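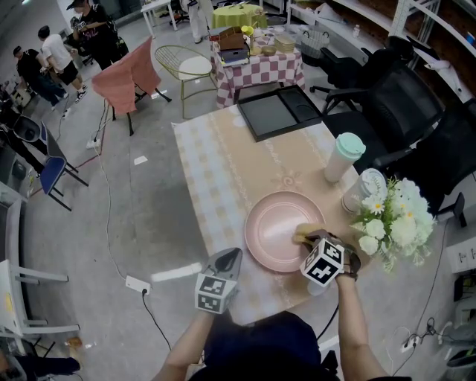
Monday, blending bench

Back on the Dukdale new make this morning, and what a pleasure it was to nose it again after the break! Cut cask 14 and cask 15 down to tasting strength, 100 ml of each, and left them under their glass lids while I had my tea. Fourteen is all pear and warm porridge. Fifteen has gone a bit soapy on me - Sheena thinks it will settle, and I'd dearly like her to be right (she usually is with the Hirisby wood). Agnes, could you nose both again before the Purves samples go out?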